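**Paltness Cider and Perry: progress report to the Skatano Fund, second period**

Work on the cider and perry side of the business has gone mostly to plan since the last report. The main points are below, with the spending note at the end.

**Pressing and fermentation**

The new press has been in use since September. We pressed 109 tonnes of fruit over the season, nearly all of it from growers already under contract. Two of the older orchards cropped badly and we made up the gap with dessert apples, which give a thinner juice. Those batches have been kept apart and will go into the lighter blend.

Fermentation in the new tanks has been slower than in the old ones. The Kemppainen tanks hold their temperature well, but the cellar itself is colder than we allowed for, and the first perry took 15 days longer to finish than it did last year. It has been racked and is sound. We have put a heater on the north wall and will keep a log until bottling.

**Bottle-conditioned perry**

This was the part of the project with the most risk in it. The first trial was over-carbonated and we did not sell any of it. The second was made with less sugar at bottling and has kept steady. We entered it at the Brerkau show in the bottled perry class, where it was placed second. The judges' sheet marked it down for a short finish and up for aroma -- a fair reading, in our view. The medium cider we entered in the draught class was not placed.
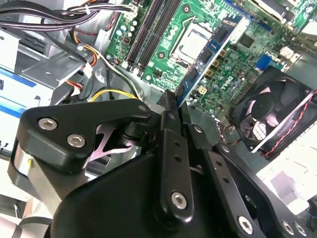
Growers who came to the Friday tasting asked whether the dry perry would stay in the range after the funding ends, and said that they would want to know before they grafted any more trees. We told them it would stay for at least two more seasons. One also asked for payment on delivery in place of payment at month end, and we are looking at what that would do to cash flow in the autumn.

**Sales**

Draught cider is steady. Bottled sales are up by about a tenth on last year, mostly through farm shops. Pubs are still slow to take perry in bottle, so we will offer a smaller case from next month.

**Spending**

The press and tanks came in on budget. Labels went over, as the first print run had the wrong strength on it and had to be redone -- we have met that cost ourselves. The remaining grant is set aside for the bottling line, which is on order but has no firm delivery date yet.

**Next period**

- Bottle the main perry batch
- Finish the cellar insulation
- Agree fruit prices with growers before pruning starts
- Send the fund a sample case of each blend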